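Clollau 4
Dot density maps on your own computer

I make maps for a living, and for years I made dot maps the slow way, with three programs open and a spreadsheet I was scared to touch. Clollau started as a script to get me out of that mess. It takes a table of counts (people, households, dogs, whatever you've got) and a file of boundaries, and it scatters dots inside the boundaries. You pick the colors, you pick how much one dot stands for, and you get a map you can print!

The trouble with most dot maps is that the dots land in lakes. Clollau lets you load a mask, so anything you mark as water, parkland or rail yard stays empty and the dots get pushed to where people could plausibly live. I built that part for a map of Judwood, where half the biggest tract is reservoir and my first try had a whole neighborhood treading water.

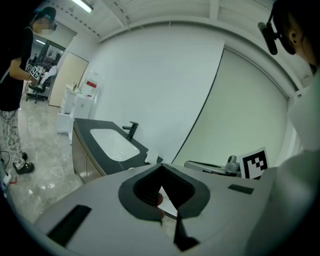 Dark cap, headset, patterned pants.

How many things per dot?

Up to you, and please play with it. I usually start with one dot per 20 people and go from there. For a whole state I'll use 1000, or the page turns to soup. Drag the slider and the preview redraws while you drag, which I'm still a bit giddy about. There's also a "lock seed" box. Tick it and the dots stay put between exports, so when your boss asks for a slightly different green you don't get a slightly different map.

Categories are drawn in mixed order. Older versions drew them one after another, and whichever group came last in the table looked like it was taking over the city. Gordon Nguyen wrote to me with a pair of maps of Cilport made from the same numbers, sorted two ways, and they looked like two different towns. I fixed it that night. Thanks, Gordon, and sorry.

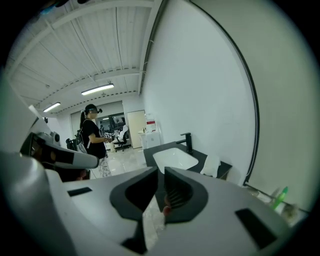 Glossy pale tile between the black finger pads.

What it reads and writes

In: CSV, shapefile, GeoJSON, GeoPackage.
Out: PDF, SVG, PNG, and a plain point file if you'd like to finish up somewhere else.
Color sets: 22 built in, plus your own.
Needs: a fairly recent Windows or Mac machine. The Linux build works but I test it less.

It comes with the Robichaud base layer (roads, shorelines, town labels, all in a very quiet gray), and you can switch it off. 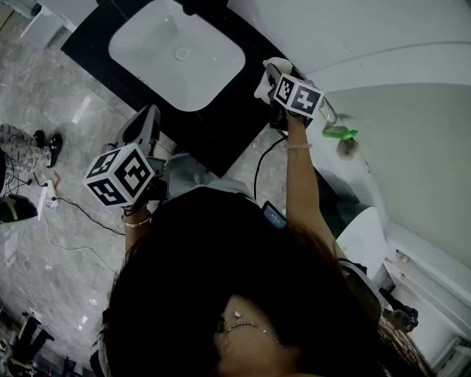 Routes are the big new thing in this version. You can load a bus line or a trail and Clollau will draw it under the dots, with stops where you want them. I like mine light: a thin line with a few small marks strung along it, pretty much like the silver chain across the back of the neck in that photo, with its handful of little beads or charms. Set the line weight low, leave the stops small, and the dots still get to do the talking. Thérèse Sawatzky drew the stop symbols and there are some lovely ones in there.

Buying it

One license covers you on every computer you use. Updates within version 4 are free, and the next one should be out in January with better label placement (I know, I know, the labels). The trial does everything except PDF export, so go ahead and throw your ugliest table at it. If it chokes, send me the file and I'll have a look.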